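About Haugen Street Sewing School

Haugen Street Sewing School teaches adults and teenagers to sew, alter and mend clothes. We are in Rollthorpe, on the second floor of the old Grislow building, and we have been teaching in the same rooms since the school opened.

Kátia Aguiar started the school after many years in alterations. She had worked in a bridal shop and then in a dry cleaner's back room, where most of the job was hems, zippers and linings. Customers kept asking her how to do the simpler repairs themselves, so she began teaching an evening class. The evening class is still on the schedule and it is still mostly hems and zippers.

What we teach

Beginners start with Sewing One. It runs for 11 weeks and assumes you have never threaded a machine. You will make a drawstring bag, a pillow cover with a zipper, and a pair of pajama pants, in that order. If you already sew a little, you can skip to Sewing Two, which covers patterns, darts, set-in sleeves and buttonholes. We ask you to bring something you have made so we can place you in the right group.

Mending is a separate course. It is shorter, it is done partly by hand, and you bring your own clothes to work on. Knit fabrics and denim each get a full session.

We also offer private lessons for people with a particular project, such as a costume or a suit jacket that needs taking in. These are booked by the hour and fill up early in October, before the costume season.

The rooms

The school takes up 900 square feet. The main room has the machines, the cutting table and the ironing stations, and the small room is used for fittings and private lessons. There is an elevator at the rear entrance. Parking on the street is free after the shops close.

You don't need to own a machine to take a class. If you do own one and would like to learn on it, bring it along with the manual and the foot pedal — we get a lot of machines without pedals.

Fabric and supplies

Thread, pins, chalk and needles are included in the price of every course. Fabric is not. We send a shopping list when you register, and we keep a shelf of donated remnants that students can use for practice at no charge. Please wash your fabric before the first cutting session.
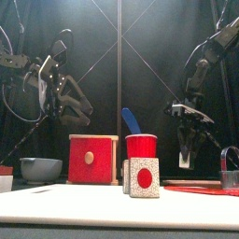
At the white tabletop

Enrollment

New courses begin three times a year. The next Sewing One group starts in January 2025, and registration is open until the group is full. A deposit holds your place. If you need to cancel, tell us before the first class and we will return the deposit or move it to a later course.

Students who miss a class can make it up with another group in the same term. Teenagers 13 and over are welcome in all the evening courses, with a form signed by a parent or guardian.

Contact

Stop by Room 3 during class hours, or leave a message at extension 758. Kátia returns calls in the afternoon. Gift certificates can be picked up at the front desk.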